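Gripper bench notes, April
Started 7:40 am. Me, I-seul for the morning, Joaquim after lunch.

Question for this round: does the Fludard two-finger do anything on appliance doors that the Dornach doesn't? Gleice wants an answer before the quote expires. My own view going in was no, and I'm writing that down so people can take it into account when they read the rest.

Setup. Same arm for both, same wrist plate, same Coşkun controller, firmware left alone on purpose. I-seul wanted to update it first. I said after, otherwise we'd be comparing two things at once and arguing about it till winter. Cable strain relief on the Fludard is rubbish, by the way. Had to zip-tie it back along the forearm, and it still tugs when joint 5 goes past halfway.

Fludard's sheet claims a closing time of 300 ms. Maybe, with nothing in the fingers and a tailwind. We didn't get near it on our supply, but our supply is old and I wouldn't hang them for that. Dornach doesn't quote a closing time at all, which I used to find annoying and now find restful.

Door pulls first. 20 tries each, arm starting from the same park pose. Both grippers got hold of the handle nearly every time. Where they differ is the last bit of travel. The Dornach pads are soft and roll with the bar as the door comes down. The Fludard pads are hard and want to stay square, so the wrist has to do all the turning, and if the path is even slightly off you hear it. Joaquim reckons this is a path problem and we'd see it vanish with a better arc. Could be. He says that about most things.

Knobs next. Fludard was better here, I'll give it that. The narrow fingertips sit either side of the grip bar and don't ride up onto the printed scale. With the Dornach we were getting slip at the start of the turn, and the pads left a grey smear that I-seul had to clean off with metho. The catch is that the Fludard has to come in well lined up with the bar. If it's out, it pushes the knob instead of gripping it, and the force reading looks perfectly happy while that goes on. I don't trust that number at all. Ngọc has the raw log if anyone wants to look.

Camera side. Fixed view only for now, wrist camera is still in its box waiting on a bracket from Narkthorpe. The cream handle surround against a white wall is not kind to the edge finder, and the taupe bar is about the only thing on the door it locks onto reliably.

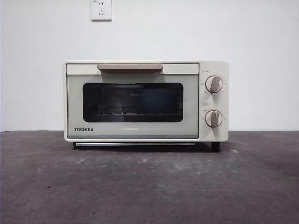
Tried dropping the exposure to pull the handle out a bit more. Helped the handle, lost the knob markings. Put it back. Albertina suggested sticking a fiducial on the door and I said no, because then we're testing how well we can find a sticker. She may get her way yet if the bracket takes another month.

Where I'd land today: Fludard for knobs, Dornach for doors, and no case for buying 2 of the new ones. Gleice won't love that. Before I put it in an email I want the door pulls redone with Joaquim's arc, and with softer pads on the Fludard if they'll sell us a set.

To do
- update controller firmware, then repeat the knob turns
- leave the Fludard powered for 48 hours and see if the zero drifts
- ask about pads
- proper strain relief
- find whoever took the 3 mm hex key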